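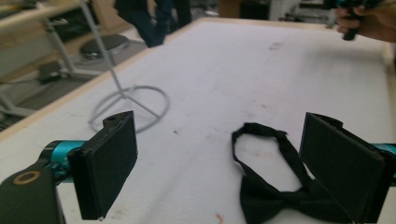

Product Review: Ninon Pre-Tied Bow Tie, Black
Bestonham Hospitality Training Center, Uniform Office
Reviewed by Benvinda Bettencourt

The Ninon bow tie was issued to 20 banquet students in October and worn through the winter service term. The matte black fabric suits formal dining work and does not shine under dining room lighting. The bow held its shape well after repeated wear.

The neck strap drew more comment. It adjusts easily, but it creases where it is folded for storage, and several students needed to press it before service. Instructor Decha Petchrat also found the shortest setting too loose for smaller collars.

Hand washing in cool water gave acceptable results. Machine washing is not advised; one tie came back with a twisted center knot.

The office rates the Ninon as suitable for regular student use and will reorder. Students with small collars may request the Grirkida tie from the uniform counter.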